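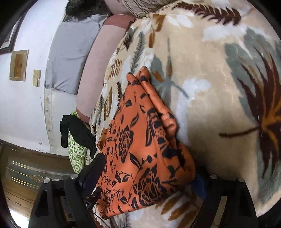 About Us

Rurnis makes chess courses for adults who took up the game late, or took it up early and then had jobs and children. We also make courses for people who have been stuck at the same rating for so long that they've begun to describe it as their natural level. We have a lot of sympathy for that last group. Most of us were in it.

How we started

The company grew out of a club that met above a hardware store and finished near the bottom of its league every season. After one especially bad July weekend tournament, in which our top board lost a rook ending he had been explaining to the rest of us in the car, a few of us decided to work out why we never improved. We owned plenty of books. We had watched hours of videos. We could all name the first ten moves of openings we had no business playing.

So we went through our own games, 423 of them, and wrote down where each one went wrong. It was not a cheerful month. Very few were lost in the opening. A large number were lost by moving quickly in a position we had already decided was winning. Endings were worse still, mostly because we'd arrive at them tired and a little annoyed that the other person hadn't resigned.

Those notes became our first course, called Pletance. It was a stapled booklet with two diagrams printed upside down. We sold 100 copies, and a surprising number of buyers wrote in to tell us about the diagrams. Several of them had solved the positions anyway. The current edition has all its diagrams the right way up and 300 exercises, and it's still the one we tell new students to begin with.

What we teach

Our lessons are short, because you probably have to be somewhere. A typical one is a single position, a question, and a few paragraphs on what people usually play and why it loses. Then you get four or five similar positions to try on your own. We spend a lot of time on plain things: checking what your opponent's last move threatens, trading pieces when you're ahead, getting the king into the game once the queens are off.

We also teach openings, since everybody asks. Ours take up fewer pages than you might expect. If you'd like twenty moves of theory in the sharpest line of the Sicilian, there are excellent books for that, and your opponent will leave them on move four.

Nuririco is our second course and covers endings only. Students tend to put it off. We understand, and we've made it cheaper than the others to remove one excuse. It starts with king and pawn and goes as far as rook and two pawns against rook, after which you're on your own with everyone else in the world.

The Sjöberg evenings

Twice a month we run an online training game night. It's named after the Sjöberg, the café where we used to play after league matches and where the coffee was bad enough to keep anyone awake through a fifth round. You're paired with someone near your strength, you play one slow game, and the two of you go over it together afterward with no engine. The engine comes out at the very end, by which time you will have agreed on several things that aren't true. It's a good way to learn how you think, and you'll meet people who apologize before taking your queen.

What we don't promise

We don't guarantee rating points. Ratings go up, they sit still, they drop 80 points in a weekend because of a nine-year-old with a juice box. What we can say is that students who do the exercises on a board, at an unhurried pace, tend to write to us sounding happier than those who click through them on the bus. Clicking through them on the bus is allowed.

Who we are now

We're a small team of club players and part-time coaches, with 400 active students. None of us is a grandmaster. Our courses are checked by people who are much stronger than we are, and they return them with comments in the margin that we've agreed not to publish. The old club still plays in the league, by the way, and finished sixth last season. There were nine teams.

Getting in touch

Write to us through the contact form with questions about courses, group prices for clubs, or mistakes in a diagram. We answer most messages within two days, a bit slower during league season. If you're sending us a game to look at, please send a loss. The wins are nice, but we don't learn much from them and your friends would probably enjoy them more.

Page last updated 27 November 2023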